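Jumel Stoneware Dinner Set
Care and Use Guide, July 2026
Section 4: Washing and Checking Plates

Read this section before first use. It applies to all plates in the set, including the large dinner plate (item 309).

4.1 Before first use
1. Take off the paper sleeve and any stickers.
2. Wash each plate in warm water with a mild dish soap.
3. Rinse well and dry with a soft cloth.

4.2 Washing by hand
1. Scrape off food with a rubber or silicone scraper.
2. Soak dried-on food for up to 30 minutes.
3. Wipe the center first, then work out to the rim.
4. Rinse both faces and stand the plate on edge in a rack.

Note: Gray streaks in the outer band are part of the glaze. Do not try to scrub them off.

CAUTION: Do not use steel wool or scouring powder. Do not put a hot plate into cold water.

4.3 Checking for damage
1. Hold the plate upright by the rim under a ceiling light.
2. Tilt it slowly and watch the reflections move over the glaze. A break in a reflection that stays in one spot can mean a scratch or a chip.
3. Run a dry fingertip along the back of the rim. Stop if you feel a sharp edge.
4. Set aside any plate with a crack or chip and do not use it for food.

4.4 Storing
Stack no more than 2 large plates in the wire rack supplied. In a cabinet, place a felt or paper liner between plates. Keep bowls in a separate stack.

For replacement plates, see Section 6.
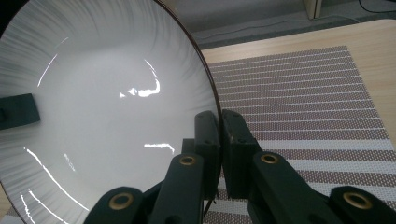 Figure 4. Large plate held upright, front face, with brown rim and streaked outer band.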